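¿Y a mí quién me cose los botones?

28 feb 2018 | 137 comentarios | Compartido 500 veces

Tengo un cajón en casa que da vergüenza. Dentro hay tres camisas sin botón, un pantalón con el bajo descosido y un calcetín con el talón abierto que guardo desde diciembre, no me preguntéis por qué. Cada vez que lo abro pienso lo mismo: estamos en 2018, me venden aspiradoras que se pasean solas por el pasillo, ¿y de verdad tengo que enhebrar yo la aguja?

Así que me puse a preguntar. Empecé por lo fácil, que es la aspiradora. La mía es una Galtley, me costó un disgusto en la cuenta corriente y le tengo cariño (la llamo «la niña», ya veis cómo estamos). Aspira bien el salón si antes he levantado las sillas, recogido los cables, quitado la alfombra de flecos y cerrado la puerta del baño. Vamos, que le hago la mitad de la faena antes de apretar el botón. Un día la dejé sola 60 minutos y la encontré debajo del sofá, abrazada a una zapatilla.

Lo de doblar ropa me hacía más ilusión todavía. La gente de Barine lleva tiempo enseñando un armario que se traga las camisetas por arriba y las devuelve plegadas por abajo, y me dejaron probarlo una mañana entera. ¡Qué emoción, de verdad! Le di una camiseta lisa y la dobló mejor que mi madre. Le di una sudadera con capucha y se quedó pensando. Le di una sábana bajera y tuvimos que abrir la tapa entre dos. Cuesta 3379 euros y la camiseta hay que ponérsela en las pinzas con las manos, bien estirada, que es justo la parte del trabajo que a mí me aburre.

Con los talleres pasa algo parecido. Estuve en Carbone, que hace fundas y cojines, convencida de que me iba a encontrar una nave llena de brazos cosiendo a toda velocidad. Y máquinas hay, claro, y rapidísimas: cortan la tela, la marcan, hacen costuras rectas que parecen dibujadas con regla. Pero al lado de cada una hay una persona que coloca el tejido, lo acompaña con los dedos y lo gira cuando toca esquina. Me explicaron que la tela es una pesadilla para un robot. Se arruga, se estira, resbala, y dos trozos del mismo rollo nunca caen igual sobre la mesa. Una chapa de metal se queda donde la pones. Un trozo de algodón hace lo que le da la gana.

Y luego está el hilo, que es peor. Es finísimo, se enreda consigo mismo y además hay que hacerle un nudo, y para hacer un nudo hay que saber en cada momento dónde está la punta y cuánto estás tirando. Nosotros lo notamos en las yemas sin pensarlo. Cuando se lo conté a una amiga enfermera se echó a reír y me dijo que me estaba equivocando de taller, que donde tenía que mirar era en el quirófano.

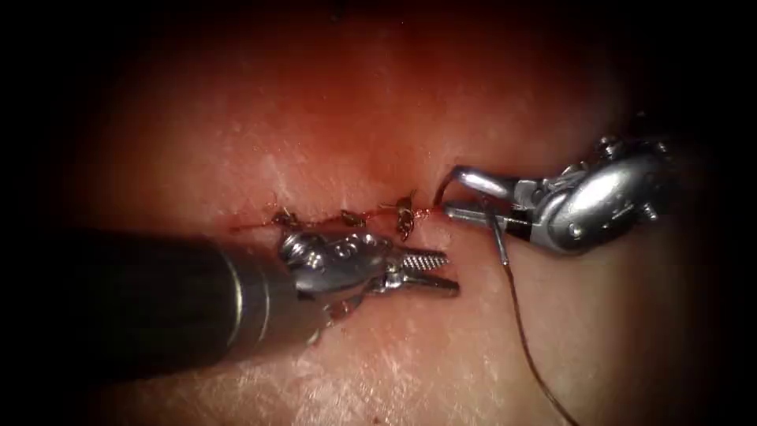

Mi amiga tenía razón a medias, y me explico. Los robots de cirugía que se usan en los hospitales tienen un pulso envidiable, pero detrás hay un cirujano sentado a unos mandos que decide cada puntada. El aparato obedece. Es como si yo tuviera unas manos chiquititas y muy finas al final de un tubo: me vendrían de maravilla, pero los botones los seguiría cosiendo yo. Que la máquina dé los puntos ella sola, mirando y corrigiendo sobre la marcha, es otra historia, y en eso andan muchos laboratorios. Uno de ellos es Arkatus, donde me recibieron con mucha paciencia y un café malísimo.

Allí pregunté lo que llevaba semanas queriendo preguntar – si algo así podría arreglarme la camisa – y se lo tomaron bastante en serio. Coser, me dijeron, es de lo más difícil que se le puede pedir a un brazo: agarrar la aguja curva en el ángulo bueno, meterla por un lado, sacarla por el otro, pasársela a la otra pinza, tirar del hilo sin desgarrar nada. Si una de esas cosas sale regular, la siguiente sale mal. En sus ensayos con material de prácticas han llegado a dar 500 puntos seguidos, siempre con alguien delante y el botón rojo a mano.

¿Y mi cajón? Pues ahí sigue. Un botón parece más fácil que una herida y en algunas cosas lo es, porque si te tuerces un poco no pasa nada grave. Pero alguien tendría que comprarse una máquina carísima, enseñarle todas las camisas del mundo y encima encontrar el botón, que suele estar en el bolsillo de otro abrigo. Yo para fregar los platos ya tengo lavavajillas y no me quejo. Para lo demás he comprado un costurero nuevo, con las agujas ordenadas por tamaños, y anoche cosí dos botones viendo la tele. Uno me quedó un poco bizco.

137 comentarios | Compartir | Imprimir

Contacto | Aviso legal | © 2018 Todos los derechos reservados | Volver arriba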